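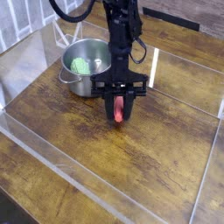
4 台面与锅具的布置

4.1 适用范围

本节说明Drerley桌面练习套件中锅具、织物类仿真食材及木纹台面的摆放、取放与日常养护。台面本体的安装见第3节,配件清单见附录A。

4.2 摆放前的准备

1. 用拧干的软布沿木纹方向擦拭台面,再用干布擦一遍。
2. 检查台面四角是否平稳。如有晃动,按3.5调整脚垫。
3. 取出不锈钢锅,撕去锅底保护膜,用中性清洁剂清洗内壁并擦干。
4. 将仿真食材逐件取出,剪去线头。线头短于2毫米时可不处理。

注意:做旧纹理的深色斑块和条纹属于表面效果,不是污渍。请勿用钢丝球、去污粉或含氯清洁剂擦除。

4.3 锅具定位

1. 将锅放在台面中后部,锅底完全接触台面。
2. 锅壁距台面任一边缘不小于14厘米。
3. 转动锅身,使环形提手朝外侧,不要朝向取放物品的一侧。
4. 轻推锅壁。若锅身滑动,在锅底加垫Cerar防滑片;若锅底翘起,取出重新放平。

注意:锅壁为抛光面,在强光下反光明显。需要拍照或录像时,先移动光源,再移动锅具;锅具移动后须重新核对第2步的距离。

4.4 物品放入与取出

1. 从锅口正上方放入,物品下端高于锅沿后再作水平移动。
2. 细长物品保持竖直,夹持或捏取中段偏上的位置,下端留出一小段。
3. 球形织物件放在锅内一侧,给后放入的物品留出空间。
4. 松开前确认物品已触及锅底或下层物品,不得从高处抛落。
5. 取出时按放入的相反顺序进行。细长物品倒伏在锅内时,先移开球形件,再从一端提起。

小心:编织表面的凸起容易钩挂。提起时若感到阻力,应停止并放回原处,检查线圈是否被提手或锅沿钩住。强行拉扯会造成脱线,脱线不在保修范围内。

4.5 清洁与存放

1. 每次使用后清空锅内物品。锅具与织物件分开存放。
2. 织物件用不超过30摄氏度的清水手洗,轻压去水,平铺阴干,不可烘干或悬挂。
3. 锅内壁如有水痕,用软布蘸少量白醋擦拭,清水冲净后立即擦干。
4. 台面长期不用时,罩上Ersoy防尘布,避开暖气出风口和直射阳光。

注意:织物件未完全干透时不得放入锅内存放,否则可能染色或产生异味。

4.6 常见情况处理

锅身放置后有异响:检查锅底保护膜是否残留,再检查防滑片是否卷边。
织物件变形:浸湿后用手整形,内部填充物结块时应更换。
台面出现浅色划痕:沿木纹涂抹少量同色修补蜡,静置超过2小时后擦去余蜡。
台面出现环形水印:用干布覆盖按压吸水,自然晾干,不可用吹风机加热。

本节修订日期:2020年8月6日
编写:Yen-ting Tsao
发行:Grovstead 技术文档组
下次修订计划于9月进行,内容为附录A的配件编号更新。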